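4. Filling and labeling bottles

The Nalovside filler does 300 bottles between cleanings. It will do more, in the sense that a car will drive without oil.

1. Chill the beer overnight. Warm beer foams, and the foam goes on the ceiling.

2. Set the pressure dial to 3 and leave it there. Everyone turns it up. Please don't.

3. Seat the bottle on the pad and pull the lever until it clicks.

4. Release when beer reaches the shoulder mark, then cap at once.

CAUTION: Never open the drain valve while the keg is connected. Derek Crabtree did this in our Billstead test room and we bought him new shoes.

5. Load the label roll with the printed side facing you. If your labels come out reading backward, see step 5.

Note: Limited-run labels from Grarbridge are thicker than stock. Move the roller arm out one notch. 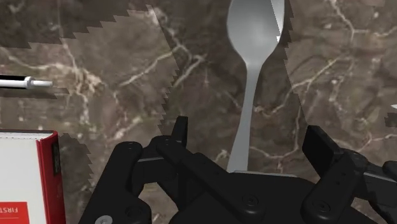
6. Run 4 blank labels before the real ones. The first few always go on crooked, and the special-edition paper costs too much for that.

7. Wipe the sensor window with a dry cloth. If the light stays amber, wipe it again, with feeling.

Cleaning is covered in section 5.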